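Chapter 6
Revising Without Tears

In this chapter
Why first drafts are supposed to be bad
Reading your own work like a stranger
The difference between revising, editing and proofreading
Cutting, moving and adding
What to do with other people's comments

I failed my first college essay. I mean a real F, in red, circled twice, from a teacher named Debashish Majumder who went on to become one of my favorite people in the world (though you couldn't have told me that at the time). The essay was supposed to be 1000 words on a place I knew well. I picked the bus station in Brirkville, where I'd spent half my teenage years waiting for the connection to Avthorpe, and I wrote the whole thing between dinner and midnight, read it over once for spelling, and turned it in feeling pretty great about myself.

Under the F he had written, "Good. Now start."

I was furious! I thought I had started. I thought I had finished, too. I carried that paper around in my bag for a week before I went to his office, and when I got there he pulled out a fat folder and let me look through the drafts of an article he was working on. Nine drafts. The first one opened with a paragraph about his grandmother's kitchen, and by the fourth she was gone, and by the seventh she was back, but at the end, and in two sentences. It was the first time I'd seen what a grown-up writer's mess looked like, and I remember feeling sort of relieved and sort of cheated. Why had I gone through twelve years of school thinking people just sat down and wrote the thing?

So that's where we're going in this chapter. You've already spent Chapters 4 and 5 getting a draft onto the page, and if you did the exercises you should have 300 to 400 words of something. Please don't throw it out. Please don't fix the commas yet, either (I know, I know, it's tempting). Commas are Chapter 8.

A draft is a place to find out what you think. Some people do that finding out at a keyboard, some on the backs of envelopes, and I have one student who talks into her phone on the walk home and types it up later. I'm a scribbler myself. Before I can write a sensible paragraph I usually have to go around and around the idea a few times, and the going around doesn't look like much.
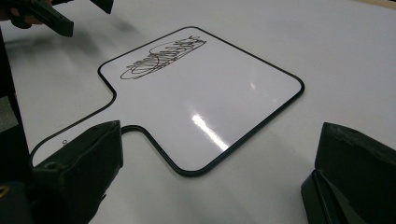 Figure 6.1 Marker scribble on a whiteboard.

When I finally rewrote the bus station essay, I kept exactly one sentence from the original. It was about the man at the ticket window who ate a hard-boiled egg every day at 4:15. Everything else had been me clearing my throat — how long the benches were, what year the station opened, a whole page on the timetable. I had put those things in because I thought an essay should have facts in it. But the egg was the part I cared about, and once I saw that, I had a question I could write toward: what do you end up knowing about people you never speak to?

Most revision works like this. You read what you've got, you find the part with some life in it, and you ask what it wants from you. Sometimes it wants more room. Sometimes it wants the three paragraphs in front of it to get out of the way.

A quick word about terms, and then I'll let you get to work. In this book revising means changing what you say and the order you say it in. Editing means working on the sentences. Proofreading is the very last pass, when you hunt for typos and missing words. People mix these up all the time, me included, and mostly it does no harm. The trouble comes when you do them backward. I once spent a whole afternoon polishing 105 words of description for a piece about Cadton, and the next morning I cut every one of them. They were lovely sentences! They were about a bridge, and the piece was about my uncle.

Before you read on

Take out your draft from Chapter 5 and find a pencil. Read the draft out loud, all the way through, at a normal speaking pace. Don't stop to fix anything. When you come to a sentence you'd be happy to say to a friend, put a check in the margin. When you come to one you'd be embarrassed to say, put a wavy line. Leave the rest alone.

Then write brief answers to these in your notebook:

1. Which checked sentence comes latest in the draft? What would happen if you opened with it?
2. Where did you get bored reading aloud?
3. What is in your head about this subject that hasn't made it onto the page?

Keep the marked draft handy. We'll use it in Section 6.1, where we look at three versions of the same opening paragraph by a student named Bhattacharjee, who let me print all of them, including the one she calls "the swamp."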